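Unit 4 handout: reading the numbers on a casino game

For the evening group. Bring this one back next time, we use it again for the bonus terms exercise.

1. Return to player

Every slot has a return to player figure, usually written RTP. It is a percentage of all money staked that the game is built to pay back over a very long run of spins. The game we use in class, Urnis, is set at 73 percent. That is low. I picked a low one so the effect shows up quickly on paper.

If you stake $1000 in total on Urnis, the expected return is $730 and the expected loss is $270. Note the word "total." It means everything you bet, including winnings you put back in. A player who sits down with $400 will often stake far more than $400 before leaving, and the percentage applies to the larger amount. Most of the wrong answers on last term's homework came from this one mistake.

House edge is the same information the other way around: 100 minus 73, so 27 percent.

2. Volatility

RTP does not tell you how the money comes back. Two games can share the same RTP and feel very different to play.

Cuadros pays small amounts often. Bunwood pays rarely, and most of its return is tied up in one bonus round. A short session on Bunwood will usually be a losing one even if the RTP looks decent. Zoila Taipe's worksheet from last term has both pay tables. Copy them into your notebook, since you need them for problem 2.

Some game makers print volatility as low, medium or high. There is no shared standard behind those words, so do not compare them across makers.

3. Independence of spins

Each spin is drawn fresh by a random number generator. The game does not keep track of how long it has been since a win. "Due" is not a property a slot can have. The same goes for a machine that has just paid out.

Near misses cause trouble here. Two matching symbols and a third one just above the line is a loss, and it is worth exactly the same as any other loss.

4. Free play and real money

Students ask every term whether the free version behaves like the paid one. Check two things: whether the pay table is identical, and whether the RTP is stated for both versions. On Numa the help page gives the figure only for the paid version, so we cannot say anything about the free one. Write "not stated" in your table. Do not guess.

Also remember that some games are offered in more than one RTP setting, and the operator chooses. Look at the help screen inside the game you have open and ignore the figures on review sites.

5. What the drawing does and does not tell you

In a video slot the result is set by the draw, and the picture is put together afterward to match. Spinning reels, lighting and surfaces are all artwork. Igor Jelínek will cover rendering in the second half of the course.

Computer-rendered views, wood textures in the second and third: 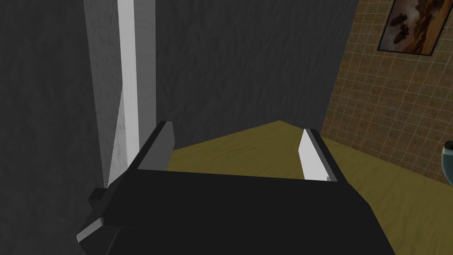
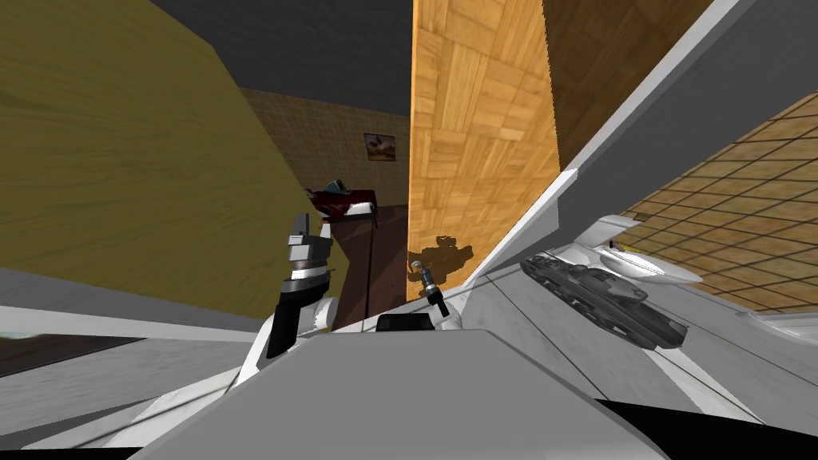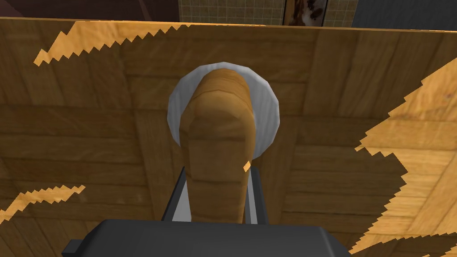

The reel strip you see on screen may also be different from the weighting used in the draw. A symbol that appears on the strip as often as the others can still be much less likely to land. For that reason you cannot work out the odds by watching the reels and counting symbols. You need the published figure or the full weighting table.

Problems

Problem 1. A player stakes $2 a spin on Urnis for 400 spins. Find the total staked, the expected return and the expected loss.

Problem 2. Using the pay tables for Cuadros and Bunwood, say which game is more likely to leave a player ahead after a very short session. Show your working.

Problem 3. A friend has lost ten spins in a row and wants to raise the bet. Explain in a few sentences what has changed about the next spin.

Answers go in the box by the door before class. Late work is marked but not returned until the end of the month.

Share 2 | Comments 0
Contact the course office | Copyright Evening Course Notes | Back to top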